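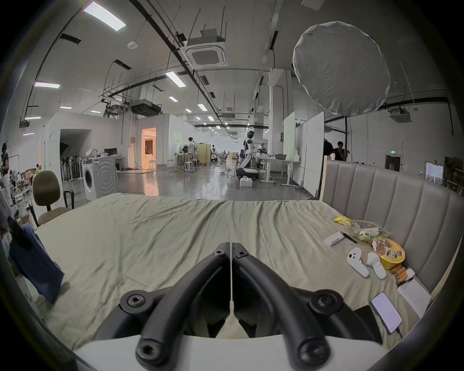
Every September I promise myself that the big bed will stay a bed, and every September it turns into a sideboard, a desk and a pantry by the middle of the first week. I've given up being cross about it. When you have a large open room and plenty of people drifting through it, the softest flat surface wins, and ours is the one with the sage-green sheet and the tall tufted headboard (which I picked, thank you very much, and which I still love). By the time I got to it on Thursday there was a bowl of instant noodles with a yellow rim standing up near the headboard, a row of sausages in orange wrappers, a yellow snack bag, a pen, a phone with its cable trailing off, and a pair of white VR controllers lying next to each other as if they'd been tucked in for a nap.

So this gallery is a small one, and it's about tidying up, or at least about the part of tidying up where you stand there with your sleeves pushed up and wonder where on earth to begin. Kamrul Marikar asked me to put something on the Brirkwood pages after I went on and on about it over coffee, and I suspect he wanted me to write it down so that he could finish his coffee in peace. I'm Agnes Nyberg, for anyone who is new, and I look after the linens, the clothes and anything else that can be folded.

A bit about the room first. It's big, with a white ceiling that goes on forever and a concrete floor that shows every last crumb, and we keep everything in the one space: the bed, the washer, the tables, the cardboard boxes I keep meaning to go through. People who come over from the Rinach building always say how airy it is. They have never had to look for a matching sock in here! A sock can travel a long way in a room like this one, and I once found one behind the folding chairs that I'd been mourning since spring.

My own method, such as it is, starts with food. Anything you can eat goes back to the kitchen shelf before I so much as look at the rest, and the noodles go on the bottom where the short people can reach them (I'm one of the short people). Then the electronics, all together in one tray, cables and all. Kamrul likes to wind each cable separately and put a little tie on it, and his do look much nicer than mine, but I've generally moved on to the sheets by the time he has done two. Papers go in the blue folder. Pens go wherever pens go. I must have bought 15 of them last winter and I couldn't lay my hands on one this morning to save my life.

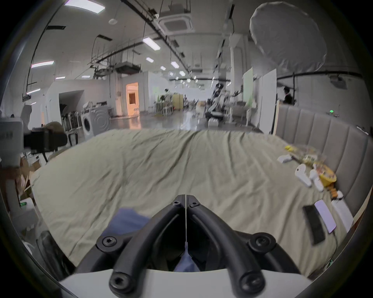 The bed and its collection, with the washing machine farther back and an orange glow in the arched doorway.

The washer deserves a kind word while we're at it. It sits over on the left with boxes and odds and ends nearby, and I've asked for a proper shelf to go with it so many times that it has become a sort of greeting between Kamrul and me. We looked at one in the Ondrejka catalog, 108 dollars before delivery, and then at a lovely deep one from Drollalo that would have held every towel we own and probably me as well. No decision yet. If anyone reading has a sturdy secondhand one they'd part with, please do leave a note in the tray by the door, locker 703, and I'll come and look at it the same day.

Once the bed is clear I strip it, shake the sheet out (two people is best, one at each end, and mind the lamp) and start on the clothes. I like to fold on a big flat sheet on the floor. You get so much more room than on any table, you can spread a shirt out properly with both sleeves where you can see them, and you can crawl around to the other side if the collar is being difficult. I clip the edges when I remember to, so the sheet doesn't creep along with the clothes.

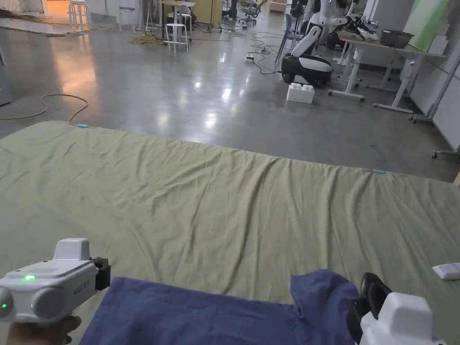

Shirts, I should say, are what I get asked about more than anything. I lay mine face down, smooth the back with the flat of my hand, bring one side in and then the other, and fold up from the hem. Dark ones I do last, as they pick up every bit of lint going. Kamrul folds his in half and then in half again and calls it finished, and they fit in the drawer perfectly well, so I've stopped saying anything. If you'd like to come and fold with us, we usually start after lunch and the kettle is always on.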